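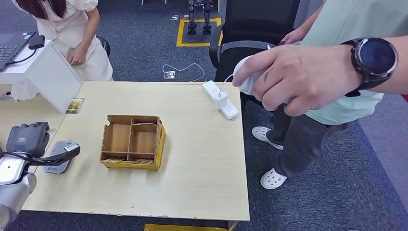 HULTOTSTEAD, Nov 8, 2024 — The Hultotstead Public Library will open a board game lending collection next week, with 142 titles available to any resident who holds a library card.

Games may be borrowed for 20 days and renewed once if no one else has placed a hold. Cardholders can take up to 3 games at a time. There is no fee to borrow. Late games will be charged at the same rate as DVDs.

The collection was paid for by a grant from Istico, a local packaging firm, and includes a donation of older strategy games from the Stępień family. Cataloging began in August.

"People have asked us for this at the front desk for years," said Gintarė Kairys, head of circulation. "We bought games for two players as well as large groups, and a full shelf for children under six."

Each game has a contents list taped inside the lid. Borrowers are asked to check the pieces before returning a game and to report anything missing. A lost card or token will not result in a charge — staff will order a replacement where the publisher offers one.

Games must be returned to the circulation desk during open hours. They cannot be left in the outdoor book drop or sent to the Vuluvora branch.

Contact: Circulation Desk, Hultotstead Public Library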